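Pralinero bench cell - inspection checklist after uncommanded release
Procedure: Nandari cell check, issue 2. Completed in February, start 14:10.

Reason for inspection
During a cup transfer the gripper opened without a command and dropped its load from a low height. The cell was stopped from the pendant. Nothing was broken and no one was inside the marked area. The counter has a wooden cart next to it, which was not involved. Cycle counter at the time of the fault: 2,727.

1. Base and mounting
1.1 Base bolts to slotted rail: torque marks aligned. Pass.
1.2 Base status ring: blue at power-up. Pass.
1.3 Base cable: no cuts in the jacket. Strain relief loose by one turn, tightened. Pass after correction.

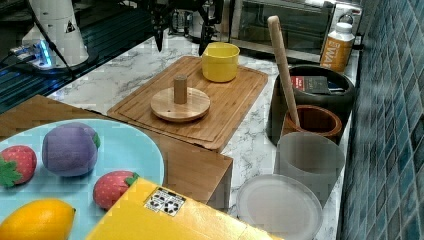
Fig. 1 - Gripper over the yellow cup, board and ring-stacking base in place.

2. Cables
2.1 Cable loops clear of the wrist through full travel. Fail. With the arm stretched over the board, the outer loop pulls tight before the wrist reaches its limit.
2.2 Gripper connector seated and locked. Fail. The locking collar was engaged but not fully home. Light pressure on the cable gave a signal dropout in 2 of 9 attempts.
2.3 Cables kept away from heat. Pass, with comment: the toaster oven and the toaster stay unplugged while the arm is powered. Add this to the start-up card. 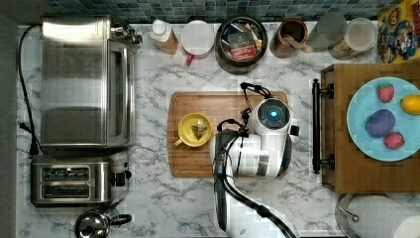 3. Gripper
3.1 Finger screws: all tight. Pass.
3.2 Finger opening against command: within tolerance. Pass.
3.3 Behaviour on loss of signal: Fail. The gripper goes to open. The Ceker controller was set to "release on fault", and the cell sheet calls for "hold on fault". Setting corrected and saved, then read back after a restart.
3.4 Low-speed approach to the peg on the round wooden base. Repeat after any change under 3.3. 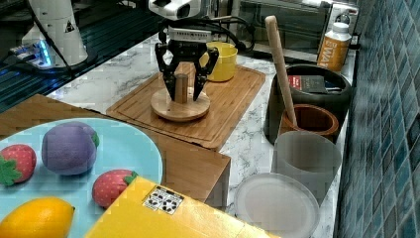 Bastien Masson
Cell safety inspector, Nanayakkara

Comments
The direct cause is item 2.2. Item 3.3 turned a short dropout into a dropped load, and I rate it the more serious of the two. The setting had probably been lost at the last controller update - the log does not go back far enough to confirm it.

Actions before release to normal use:
- Refit the gripper connector and mark the collar with paint.
- Re-route the outer loop with more slack at the wrist, then repeat 2.1.
- Add the fault setting to the start-up card.
- Keep speed limited until 2.1 and 2.2 are both signed off.

Status: restricted use. Soft loads and plastic cups only.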